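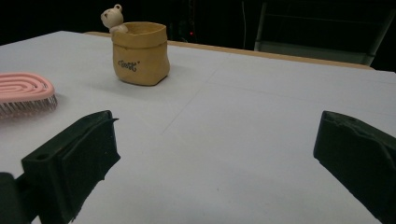 How much notice do we have to give to drop a dedicated desk at Lill?

One full billing month, counted from the first of the month after you write in. A notice sent in mid-April therefore ends the desk on the last day of May.

The longer version follows, as the wording on the rate sheet is older than the current agreement and the two differ in places. The agreement is the one that applies.

Nesrin Yalçınkaya wrote:

> We are on two dedicated desks and want to go down to one desk
> plus a flex pass. The rate sheet says 30 days. The agreement in
> my inbox says a calendar month. Which is it? Also:
>
> - does the deposit carry over or do we get it back and pay again
> - do unused meeting room hours move to the flex pass
> - can the company address stay registered at Lill if we only
> hold the one desk
>
> Retness (the two of us) has been on the old plan since before
> Flokex took over the billing, in case that matters.
>
> Nesrin

Taking these in order.

Deposit. It is held per member company, so it stays where it is when you change plans. The amount is recalculated at the next invoice and any surplus is credited against rent. It is only paid out in cash when the whole company leaves, and then within six weeks of the keys coming back.

Meeting room hours. A dedicated desk includes 12 hours a month and a flex pass includes 6. Hours do not roll over from one month to the next on any plan, and they do not move between plans. If you have bookings in the first month after the change that go over the new allowance, they stay in the calendar and are billed at the hourly member rate. Check them before the change date – the system does not warn you.

Registered address. One dedicated desk is enough to keep it. A flex pass alone is not. Mail handling is included as long as the address is, but parcels over the size of the locker are held at the front desk for two working days only.

Old plan. It does matter. Companies moved across by Flokex kept their previous rate for as long as the number of desks did not change. Going from two to one counts as a change, so the remaining desk will be priced from the current sheet. Celluton did the same thing last winter and had the new rate from the first invoice. Ask for a written quote before you send the notice, as it cannot be withdrawn once it has been confirmed.

Send the notice to the billing address and not to this list. State the company name, the desk number you are giving up and the last day you want it. If it arrives after 5 p.m. on the last day of the month, it counts for the next one.

The rate sheet should be corrected by Thursday.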